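Plalgate team teaches robot arms to do the dishes, one demo at a time

Posted in Local Tech, April

If you've ever wished somebody else would deal with the sink after dinner, the people at Skuslow are on your side! The small Plalgate company has spent the spring teaching a two-armed robot to handle kitchen chores, and the way they do it is wonderfully hands-on. A person takes the controls, steers both arms through the job, and the robot's software learns from the recording.

The team has now logged 1,326 of these demonstrations, 621 of them at the sink – plates, bowls, spoons, the stuff we all leave for later.
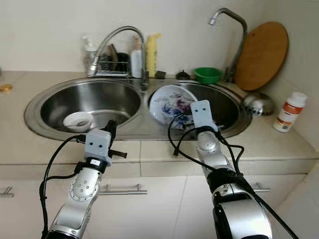
Hanna Romaniuk leads the teaching sessions and says a new operator needs 9 hours of practice before any recordings are kept. "You start out wanting to do everything fast," she told us. "Then you try to get hold of the edge of a plate by remote control and you slow right down. It's a lovely skill to learn, though. After a while you stop thinking about the controls and you're just doing the dishes."

Four people currently share the operating work. Elango Krishnan, who joined from the Arnwood workshop last year, likes that everyone has their own style. One person comes at a plate from the side, another from the front, and the software gets to see both (he admits there are friendly arguments over whose way is best). Recordings where something slips are kept too, in a separate set, so the team can study how a good operator recovers.

Fingers get plenty of attention as well. A grip that suits a thick mug can be hopeless on a thin spoon handle, so Noreen Cronin checks the fingertips and their textured pads every morning before the first session.
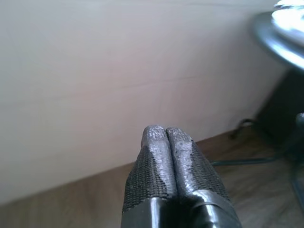

The gripper's two fingers, with mesh-textured pads and lighter, silvery patches at the tips.

Next up is putting things away, which Romaniuk expects to be harder because every kitchen has its own idea of where a bowl belongs. Skuslow plans to show the sink work at the Tymoshchuk hall in Plalgate, and visitors will get a turn at the controls – we've already asked for ours!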